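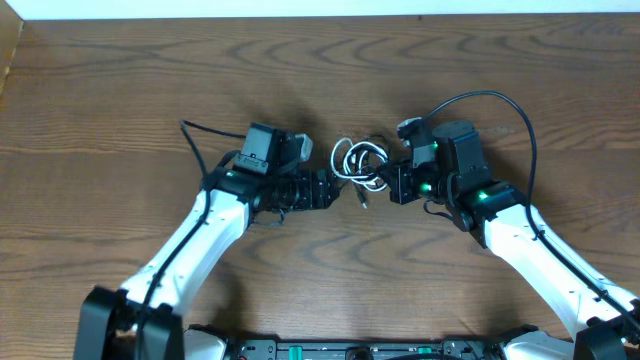 Re: [swap-list] cables, how are people storing them??

From: Nayara Lacerda
To: swap-list
Time: 7:40 am

Quick one before work, sorry for the typos in advance.

On Thursday evening Pádraig Duggan wrote:
> Went through the three bins under the bench last night. Every
> cord in there is one cord now. I pulled on a phone charger and
> got an extension lead, a speaker wire and somebody's old mouse.
> Before the May swap I'd like them all separate and bundled so
> people can pick one up and look at it. What does everyone use?
> Zip ties? Bags? I have a box of 700 zip ties from the Hodon
> closeout and would love to be rid of them.
> Also do we wrap round the elbow or not. Lụa says not.

Lụa is right, no elbow. It puts a twist in every turn and the cord remembers it. Small coils, flat on the table. Lay a turn down, next one on top, let the cord go the way it wants. If it fights you, flip your hand over on every other turn (over-under, look it up, takes 3 tries and then you have it).

Size — palm of your hand for thin stuff, bigger for anything with a stiff jacket. Don't pull it tight. Last year we had a bunch of them cranked down like little fists and two had split right by the plug.

Zip ties: please no. People cut them off at the swap to check the length and then the cord goes back in the bin loose, and we're where we started. Also someone always nicks the jacket with the scissors. Keep the 700 for the fence.

What I use:
- velcro strip, cut short, one wrap and a bit
- twist ties off bread bags for the really thin ones
- masking tape flag near one plug with what it is and how long

The Bouvier velcro rolls are fine. The Wirkska ones shed fuzz and quit sticking after a month or so, I threw mine out.

Leave both ends hanging out a little so you can see the plugs without undoing the whole thing. That was Cyprian's idea and it saved us so much time at the charger table.

Sorting. I would not sort by color, Bogumił tried that and it's all black. By plug type, then length if there's time. Anything with tape already on it, bare wire showing, or a plug that's warm-looking / brown goes in the recycle tub, don't coil it, don't be nice about it. Power bricks stay with their cord, and write the volts on the tape cause the print is tiny.

For bins go shallow, one layer if you can. The deep ones are how you got the one big cord in the first place. I have 2 flat Skinari trays you can have, they were for seedlings, need a rinse.

I can come Thursday after 6 and do a bin with you. Bring the long extension leads out first, those take the most table and I'd rather get them done while theres space.

Does anyone still want the old printer cables or can we stop keeping them? We have so many and I don't think a single one went last time.

gotta run
Nayara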